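Derkwood House residents' meeting, Sunday evening, kitchen table

There: me (Nayeli Xolalpa, taking notes again, I really don't mind), Lambros Karras, Vlad and both people from the top floor. Started late as the pasta wasn't done.

Last minutes, from April. Read out, agreed, one spelling fixed.

Kitty. We have $320 in it, which is more than any of us expected! Lambros wants a new kettle. Vlad wants to hang on to it until the water bill comes. We went back and forth on this for ages and settled on waiting for the bill, then kettle.

Recycling. Pickup moves to the 19th this month. Please flatten your boxes, the bin was overflowing with mostly air last time. Vlad will put a note on the back door.

Spare room. This was the long one. We've got a guest coming from Jillesthorpe for 4 nights and the room needs to be nice – properly nice, with a made bed and somewhere to hang a coat. Lambros has offered his good pillows (thank you!) and I'll find sheets that fit. We talked about the mattress too. Top floor asked if we could vacuum it, but the vacuum is still on loan to the neighbors, so it's the little dustpan and brush for the mattress, and the big broom for the floor. Candy wrappers and crumbs come off first, before anybody puts a clean sheet down. All agreed, even Vlad, who thinks sheets hide everything. 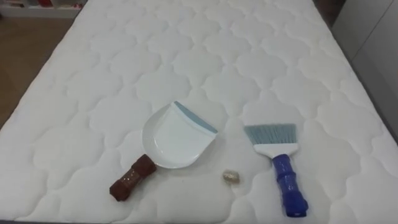
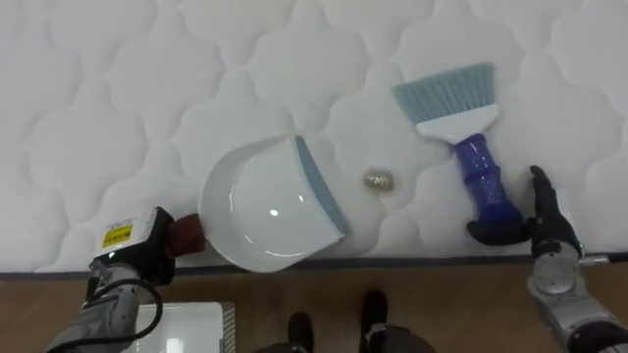 The little dustpan and brush, on the quilted mattress.

I also asked that the brush gets a good tap over the trash can before it goes back on its hook, and Lambros said he'd look for a second hook so the pan can hang up too. The window in there still sticks. Vlad will have a go at it with some candle wax, and if that doesn't work we'll call the landlord.

Anything else. Top floor would like quiet after ten on work nights. Fair enough, agreed. Whoever has my blue casserole dish, please can I have it back?

Next meeting at Lambros's end of the hall, and he's cooking.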